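Rolport Label Printer and Scale
Set-up Guide, Section 4: First label, first parcel

Before you start with this section, the printer must be charged and the paper roll must be inside (see Section 2). The scale must be placed on a hard floor or table. If you did not yet make your account in the Zirkudum app, please go back to Section 3 and do it now. It is not possible to print a label without an account, but you can use the scale alone.

4.1 Connecting the printer to the app

1. Press the round button on the printer and hold it until the light blinks green.
2. Open the Zirkudum app and choose Devices, then Add.
3. Wait until the name Rolport is shown in the list. Touch the name.
4. The app asks for a code. For a new printer the code is 1514.
5. Choose your own code when the app asks for it. Write it in the box on the last page of this guide.
6. The light stops blinking and stays green. The printer makes one short test label with a line and the name of your account.

Note: If the test label comes out but has nothing on it, the paper is with the wrong side up. Open the cover, turn the roll, close the cover and press the button one time.

Note: The printer remembers only one phone. When you connect a second phone, the first one is removed from the memory without a message.

4.2 Connecting the scale

The scale connects through the printer and not directly with the phone. Keep both devices on the same table, or at least in the same room, when you do these steps for the first time.

1. Take away the plastic strip from the battery door of the scale.
2. Put nothing on the plate. Press Zero.
3. In the app choose Devices, then Scale, then Find.
4. When the app shows 0 g, put any object on the plate and look if the number in the app is the same as the number on the scale.

Caution: The biggest weight for this scale is 11 kg. Do not put a heavier parcel on it, also not for a short moment. The sensor can be bent and it can not be repaired at home.

Caution: Do not weigh on a carpet, a bed or a sofa. The number will be too low, and the parcel company can ask you to pay the difference.

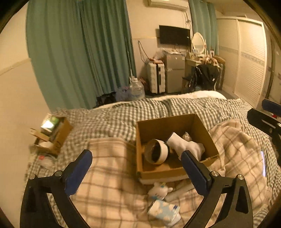 Page last changed: January 12, 2025 – replaces the version of September

4.3 Weighing and measuring the parcel

You have two ways to do it. The first way is to weigh the parcel when it is closed. The second way is to weigh while you pack, so that you see the moment when you come to the next price. We recommend the second way for small things, and it is explained in the steps below.

1. Put the open box on the scale. Press Zero. The weight of the box is now not counted.
2. Put in the goods one after another and read the weight.
3. Add the filling material. Paper is heavier than most people think.
4. Press and hold Zero until the scale shows Total. Now the weight of the box is counted again.
5. Close the box with tape and put it on the plate again. Compare the two numbers. A small difference from the tape is normal.
6. In the app choose New parcel and touch Take weight.
7. Type in the length, the width and the height. Measure on the outside, at the widest place, and round up.

Note: Kemska small parcel is allowed up to 700 g with everything included – box, filling, tape and label. The app changes to the next size by itself when the weight is higher. It does not ask you before it does this, so please look at the price before you touch Pay.

Note: If the number on the scale does not stand still, check that no side of the box touches the wall or another thing. Air from a fan or an open window can also move the number by several grams.

4.4 Printing the label

1. After you paid, choose Print now. If you choose Print later, the label is kept in the app under My parcels.
2. Wait until the label stops completely. Do not pull.
3. Tear the label against the metal edge, from left to right.
4. Check that the complete bar code is there. A full label is 149 mm long.

If the label is shorter than this, the paper setting is wrong. Go to Devices, Paper, and choose Long. Then open My parcels and touch Print again. You do not pay a second time for the same parcel.

Caution: The metal edge is sharp. Keep the cover closed when children are near. 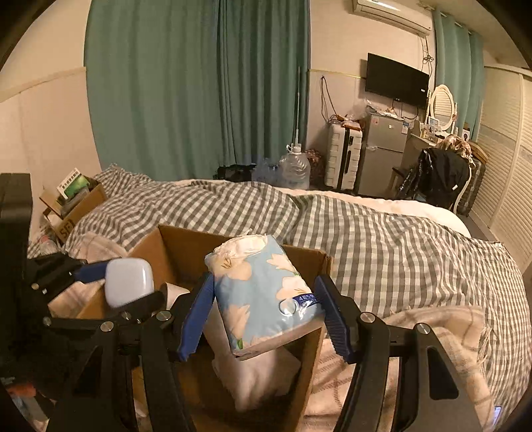
One user wrote to us that her labels were perfect at home but could not be read when the parcel came to the counter, and she asked if the printer was broken. She had put clear tape over the complete label to keep it dry, and the light of the reader came back from the tape. After she put tape only on the four sides, she had no more problems. She also asked us to write this in the guide, and we do it in the next steps.

4.5 Putting the label on the box

1. Choose the largest flat side. Do not use the side where the two flaps meet, if you can avoid it.
2. Wipe away dust with a dry cloth.
3. Remove the back paper and press the label from the middle to the outside.
4. Put tape on the four sides only. The bar code must stay free.
5. Remove or cover all old labels and old bar codes. The machine reads the first code that it finds.

Labels are made with heat and have no ink. They become dark near a heater or in a hot car, and they become pale after some months in the sun. Do not print labels long before you need them.

4.6 Bringing the parcel to a counter

All Kemska counters take parcels with a Rolport label. The El Ouafi shops take them too, but only the sizes Small and Medium. Ask for the paper receipt and keep it until the parcel is delivered. In the app the parcel is shown as Received after the first reading, and this can be later on the same evening and not at once.

If you made a mistake in the address, you can cancel the label in My parcels as long as it was not read at a counter. The money goes back to your Zirkudum account. After the first reading it is only possible to change the phone number of the receiver.

Continue with Section 5, Changing the paper roll and cleaning the print head.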